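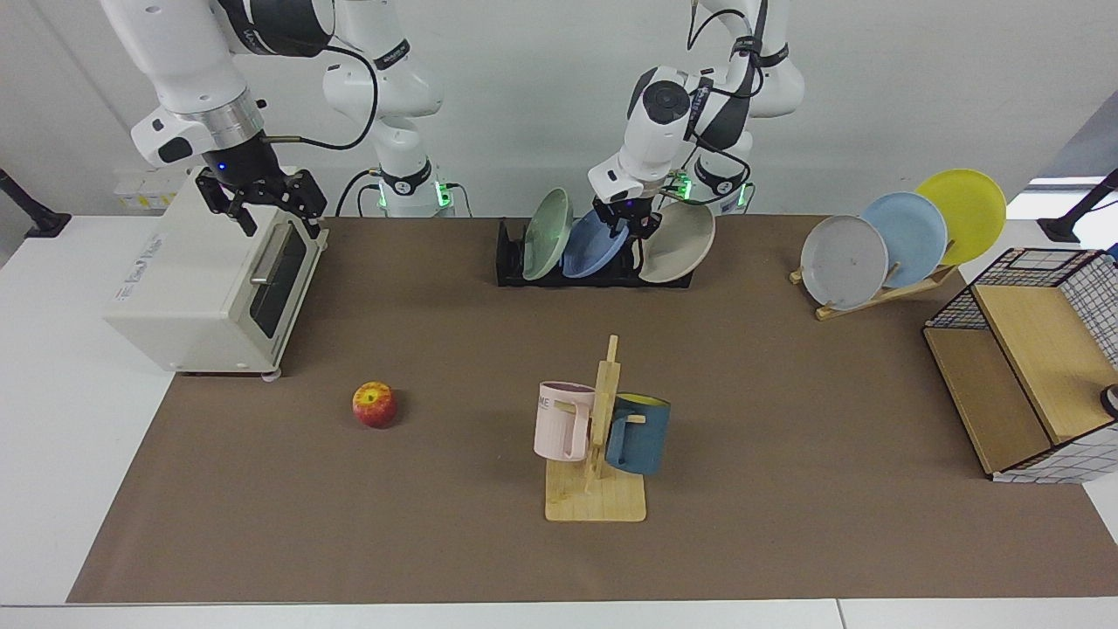
About us, and how we work

Hi, and welcome to Lerkeck! I'm Dayana Trujillo, and I run the day-to-day side of things here, meaning I'm the person who answers when you write to us, and also the person who wrote the house rules that everybody grumbles about (more on those in a minute). We're a small teaching lab for household robotics. People come to us to learn how to set up, drive and look after two-armed robots that handle ordinary kitchen stuff: plates, mugs, dish racks, the toaster oven. We started with 6 students and one table, and I still think that was the most fun summer I've ever had at work.

We get asked all the time what makes our courses different, and my answer is always a bit boring. We teach the rules first. You don't touch a control until you can tell me what the stop button does, where it is and who is standing next to it. Some folks expect to be moving plates in the first ten minutes, and I get it, I would too! But the people who stick with that first slow morning are the ones who come back and tell us their own labs run better now.

Who we are

Kristof Dewulf teaches the hands-on sessions. He came to us from machine maintenance, so he listens to a joint before he looks at it, and he'll have you doing the same by lunch. Lotte Van Hecke looks after our written procedures and runs the evening classes. If you've ever downloaded one of our checklists, that was her work, and yes, she does want to hear about the typo on the second page. Aksel Blöndal handles the recordings and the file naming (bless him). Arnout Verbeke built most of our tables and still comes by when one of them wobbles.

And then me. I used to teach high school shop, so I've been telling people to tie back their hair for longer than I care to say.

Our house rules

The first full set was agreed on in August, after a long afternoon with far too much coffee, and the version we use now is dated September 24, 2022. We call it the Prastotwood sheet, after the street we were on back then, and the name stuck when we moved. It's one page. Lotte fought hard for one page, and I'm so glad she won. These are the parts visitors ask about most.

Hands stay out when the arms are live. If you need to straighten a plate or turn a mug, you say "hands in," wait until the operator says "stopped," and only then reach over the mat. When you're done you say "hands out." It feels silly for a day and then you'll catch yourself doing it at home with the oven.

One person drives, one person watches. The watcher has the stop button and no other job. No phone, no notes, no chatting with the next table. Swap every 25 minutes, even if it's going great. Especially if it's going great, Kristof would say.

Start slow with anything new. First pass over a new layout is at low speed with the grippers open, so we find out about the awkward mug stand before we're holding something. Two arms sharing one mat can get in each other's way surprisingly fast, and a rack between them makes it worse. We talk through which arm goes first, every time.

Cables get checked by hand. Follow each one with your fingers from the base to the wrist with the power off, and look for rubbing where it loops past a joint. There should be enough slack for the arm to reach the far corner, and not so much that it drags through the dishes.

Real dishes, no treasures. We use everyday plates, bowls and mugs in lots of colors, so that when you say "the yellow plate" your partner knows exactly which one you mean. Please don't bring your grandmother's china. (Somebody did. It survived. I needed to sit down.) Anything chipped comes off the table and goes in the bin, no matter how fond of it we are.

The toaster oven stays unplugged. We practice with the door and that's plenty. If a course needs heat, it's booked separately and Kristof is in the room for all of it.

Food is for the exercise. If there's an apple out, it's part of the task, and you shouldn't eat it afterward. Snacks live in the hallway.

Set the table back to the card. Every layout has a card that says where the racks, the mug tree and the oven belong, and the next pair deserves to find it that way.

Write down the near misses. A nudge, a slip, a gripper that closed a little early: it all goes in the log, with your initials, and nobody gets told off for it. We passed 100 entries a while back, and reading through them is the best training I know of. Most are two lines long. A few of them changed how we do things, like the rule about swapping watchers.

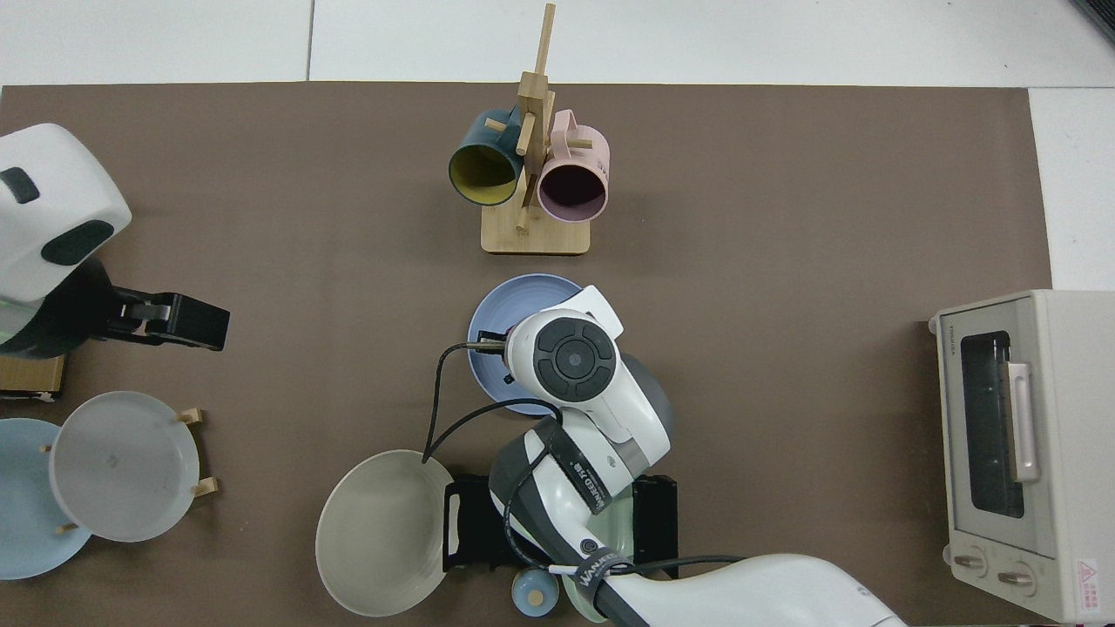 What a course looks like

Our basic course is called Mulder, and it's 42 hours, spread out however suits the group. The first part is all talking, walking around the table and practicing stops. After that come single-arm exercises: picking up a mug by the rim, setting a plate in a rack, opening and closing a door. Two-arm work comes last, and by then people are so ready for it that the room gets pretty loud!

The follow-up is called Ukden. It's for people who'll be writing procedures for their own workplace, and you bring your own draft. Lotte goes through it with you line by line, and she's kind about it, I promise, but bring a pen. We ask a lot of plain questions: Who can restart after a stop? Where does a visitor stand? What happens if the watcher has to sneeze? You'd be amazed how many drafts have no answer to the second one.

You don't need an engineering background for either course. We've had cooks, nurses, a retired bus driver and plenty of students. You do need to be comfortable speaking up, because anyone in the room can call a stop, including a guest on their first visit, and we never ask for a reason before the arms are still.

What we don't do

We don't certify machines, and finishing our course doesn't replace whatever training your own employer or equipment maker requires. We'll help you read the standards that apply to you and we'll tell you what we do at our tables. Signing off on your setup is a job for someone qualified to inspect it.

Come say hello

Small groups can visit by arrangement. Wear closed shoes, leave scarves and dangly bracelets in your bag, and plan on a short safety talk before you go near a table (mine, usually, and I've been told it has gotten shorter). If you'd like a copy of the Prastotwood sheet, just write and ask. You're welcome to change it to fit your own place, and if you come up with a better rule than one of ours, send it over and Lotte and I will go over it at our next review.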